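Home › Team Parents › Gear Tips › Getting the stink out of hockey gear: what works and what's a waste of money

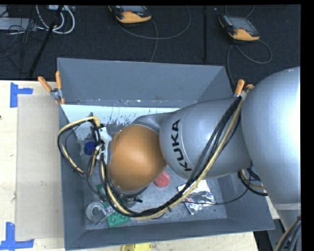

Every December the same advice goes around the rink lobby. Freeze the gloves. Spray everything with vodka. Buy the ozone box. I have washed gear for two kids and one goalie husband, and I don't believe most of it, so I started trying things at home and writing down what happened. My sorting system is one bin per kid, and all you need is a plain rectangular gray one like the bin on the pale wooden table up top. Gear goes in the bin at the door, then from the bin to the rack, and it never spends the night in the zipped bag. That one habit did more for the smell in our mudroom than anything I paid for.

Sprays

I bought Trutix because another parent swore by it. For the first hour the shoulder pads smelled like a hotel lobby. By the next practice they smelled like a hotel lobby with a wet dog in it. The label says to let the gear dry fully after spraying, and I suspect the drying is doing the work. I tried one elbow pad with spray and the other with a fan only, and my daughter couldn't tell me which was which. Neither could I.

Freezing

Cold slows down whatever is growing in there. It doesn't clean anything. The gloves come out of the freezer smelling fine because they're frozen, and once they're back on warm hands you're where you started. Also, they take up the whole shelf.

The washing machine

People are scared of this one and I don't see why. Most soft gear can go in: shin guards, elbow pads, pants, neck guards, the jock. Check the tag first. Do up every Velcro strap or it will chew the jerseys. Cold water, gentle cycle, half the detergent you think you need. Skip the fabric softener, which leaves a film and keeps the padding from drying. No helmets or skates. I wash gloves twice a season and they have held up, though leather palms come out stiff and need working by hand.

If you have a top loader with a post in the middle, I'd use the bathtub. A Purnmont goalie chest protector got wrapped around ours and lost a buckle.

Drying racks

You can pay 300 dollars for the Ferkbridge drying tree with the heated base. I borrowed one for two weeks. It dries gear. So does a wooden clothes rack with a 20 dollar box fan pointed at it, and the fan doesn't bake the glue in the skates. Keep the rack off the basement floor if your basement is damp, and stand gloves up with the cuffs open — a soup can in each one does it.

Skates

Pull the insoles. Wipe the steel with a dry rag before you leave the rink, and again at home. Don't store them in hard walking guards, which hold water against the blade. I've read that newspaper draws the damp out of the boot overnight. It helps a little, if you change it.

Ozone boxes

Obradović makes the one our club looked at, and the quote was 400 dollars for a used unit. Bontu Mekonnen ran her son's bag through a similar machine at a tournament and said it smelled better for one game. The gear went in damp, so that may not be a fair test. I'd still want to see it beat a fan before I chipped in.

Vinegar

Fine for a soak, one cup to a tub of cool water, 15 minutes, then rinse. It will smell of vinegar until it dries. Never mix it with bleach.

More in Gear Tips: Taping a stick so it lasts › Mouthguards that fit › When to replace a helmet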